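Care of Felt Pads and Protective Coverings
Borkbridge Household Service, Tenant Information

Felt pads are supplied with all furniture in the Briem and Barnow buildings. They protect floors and tabletops from scratches and reduce noise in the apartments below. Tenants are responsible for checking the pads and replacing them when needed. Replacement sheets may be collected from the service desk in the Vundholm building until 5 p.m.

Pads should be inspected every 90 days, and more often under dining chairs and desk chairs. Turn the chair upside down on a folded blanket and look at each leg in good light. Remove hair and grit with a stiff dry brush. A pad that has picked up sand must be replaced, as brushing will not remove grains that are pressed into the felt.
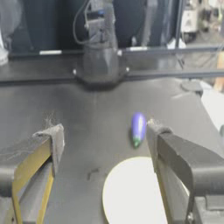

Replacement is required when a pad has become thin, has shifted to one side, or no longer covers the full foot of the leg. Wear usually begins at the edges and corners. Gray felt with a fuzzy, slightly frayed tip and a few thin fibers standing up from it has begun to wear at the surface, and should be looked at again at the next inspection. Stray fibers may be trimmed with small scissors. Do not pull them, as this can loosen the rest of the pad.

To remove an old pad, warm it with a hair dryer on the low setting and lift it with a plastic scraper. Metal blades are not permitted on varnished legs. Wipe off remaining adhesive with a cloth dampened with rubbing alcohol and let the surface dry completely. Cut the new pad slightly smaller than the foot of the leg, press it down firmly for 17 seconds, and leave the chair upside down for 9 hours before use.

Felt must not be used in bathrooms or on balconies. Rubber feet for these areas are available on request under item 825. Tables with glass tops have clear bumpers, and these are replaced by service staff only.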